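Ticket 112 -- Drullell clear box, silver hardware working loose
Opened by: Afaf Ghanem
Handled by: Afiq Jugah, Prarer support
Status: Closed (customer would have preferred "tolerated")

Afaf Ghanem, Saturday, 9:40 am
I bought the Drullell clear box in December to keep toy bricks in. It is a nice box. You can see straight through it, so I always know exactly which bricks haven't been put away. The problem is the little silver piece near the top of the wall. It rattles. I tighten it, I put bricks in, I take bricks out, and it rattles again by lunch.

The box lives on a white table, on a red square that marks its parking spot. 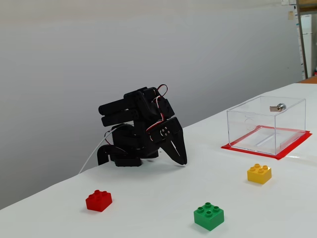

Box on its red square. Red, green and yellow bricks still out on the table.

Afiq Jugah, 10:15 am
Hi Afaf, thanks for the clear report. A few questions. Does it rattle when the box is sitting still? Has the box been dropped? And what are you tightening it with?

Afaf Ghanem, 10:32 am
Only when something lands in the box. Dropped once, onto carpet, from the height of a sofa. I'm tightening it with my fingers, and on one occasion with a butter knife, which I mention in the spirit of full disclosure.

Afiq Jugah, 10:50 am
Please retire the butter knife. Try this:

1. Empty the box.
2. Hold the silver piece from one side and turn it from the other until it stops.
3. Give it another quarter turn, then leave it alone.
4. Put something small in and see if it still rattles.

Afaf Ghanem, 11:25 am
Done. Small thing in, no rattle. I then made the mistake of being pleased about it, picked the box up to show my sister, and it rattled the whole way across the room.
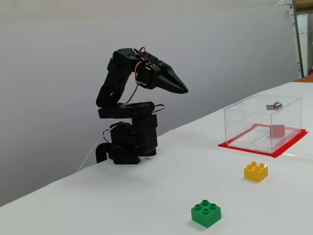
Step 4: small reddish cube in the box, yellow and green bricks waiting out front.

Afiq Jugah, 11:41 am
That helps, thank you. If it's quiet on the table and noisy in your hands, the wall is flexing when you lift. Are you carrying it by the end with the hardware on it?

Afaf Ghanem, 11:44 am
I would like to say no.
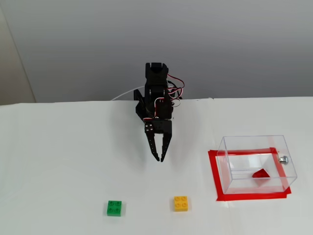 Fine, yes. I pick it up by that end because the silver bit looks like a handle. If it isn't a handle, it has no business being that shiny. I tried lifting from underneath with both hands and it was quiet. It is also a lot of ceremony for a box of bricks -- I felt like I was delivering a cake.

Afiq Jugah, 12:05 pm
Underneath with both hands is right. I'm also mailing you a pair of Pundine rubber washers, part 32. One goes on each side of the wall. They should take up the slack even if the cake delivery lapses.

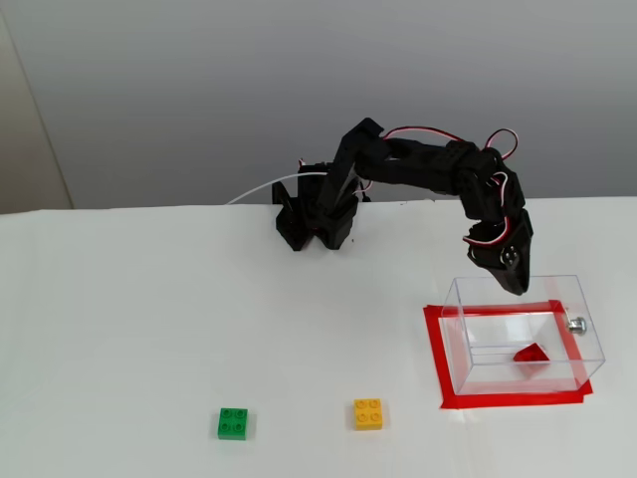 Afaf Ghanem, the following week, 4:20 pm
Washers arrived and are on. One of them went under the couch first, so the job took longer than the two minutes printed on the packet. No rattle so far, including one lift by the wrong end, which was a test. The green brick still spends most of its time on the table, but I accept that isn't a hardware fault.

Afiq Jugah, 4:48 pm
Correct, bricks are outside the warranty. I'll close this. Reply here if the noise comes back and it will reopen.

Resolution: fitted washers (part 32), customer advised on lifting. No return.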